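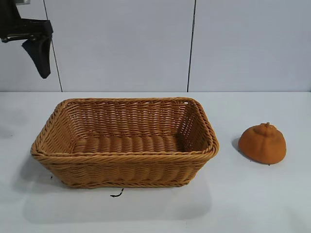
Atstead is a small record label and merch shop, run out of two rooms on Rekow Street. Hip-hop mostly, some soul, one gospel record we're very proud of. We press vinyl, we print shirts, we put on listening nights. Everything goes out from white tabletops, and if you've ever picked up an order in person you know the woven wicker basket, we've had one on the table since the first release. Stickers, download cards, take one.

## How we started

A mixtape. 232 CDs burned at home and sold outside shows in Bainbridge. Then a second one, then somebody asked for it on vinyl and we said yes before checking what vinyl costs. (A lot.) First pressing was 900 copies. Took two years to sell thru. The next one was 1000 and went in a month, still no idea why.

## What we do now

- Records, five a year at most
- Tour merch for our own artists and a few freinds of the label
- Listening nights, first Thursday, doors at 7, album played front to back, no talking during side A
- The Mimau series: live sets, one take, cassette only

## Demos

Yes we listen. Send a link, three songs max, no attachments please. Replies are slow in February when we do the yearly accounts. If it's not for us we'll say so. We don't do beats-only submissions right now.

## Deals

Short version: artists keep their masters. We split the profit down the middle once pressing is paid off. Contract is two pages, ask and we'll send you a blank one.

## Visiting

Shop hours are Wed to Sat, noon to 6. Ring the lower bell, the upper one is the dentist. Street parking only. Cash or card, no checks.

Orders ship Tuesdays and Fridays. Bent corner on your sleeve? Email us a photo and we'll send another one.

Page last updated Jul 1, 2018. New tour dates going up when we have them.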